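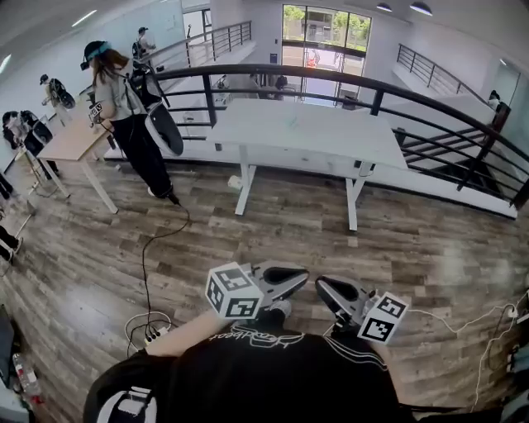 Upstairs, with the white desk just inside the railing and the wood-look floor I can't stop talking about.

Hi again! A bunch of you asked for more of the mezzanine after my last post, so I finally put a little page together. We moved up here in August, after Ruan Matlala found the listing and talked me into climbing 21 stairs with a sandwich in my hand. I was sold before I got to the top (the sandwich was good too).

The floor is my favorite part. It's planks in browns, grays and tans all mixed up, so it goes with pretty much anything you drag in, and crumbs vanish until you're barefoot. The black metal railing came with the place and I wouldn't change a thing about it. Bit-na Ahn wanted to paint it yellow. We had words!

Furniture is still a work in progress. I like the white desk next to the lighter wood top, but Intan Purba thinks the two should match, and she has sent me 40 links to prove it. The cords are my next project. I want one long channel along the wall and I've priced it out twice, and both times I bought plants for downstairs instead.

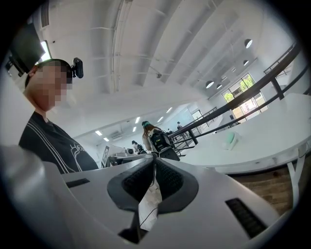
Looking up: white ceiling, long exposed beams and ducts, and the screen hung at an angle in the corner.

I go back and forth on open ceilings. They look great and they swallow sound badly, and Nadhirah Yusof says my phone voice carries all the way to the front door. Still, painting everything white was a smart move by whoever had the place before us, and I love those flat little light panels toward the back.

Rugs are next, if we can ever agree on a color. Send me your favorites!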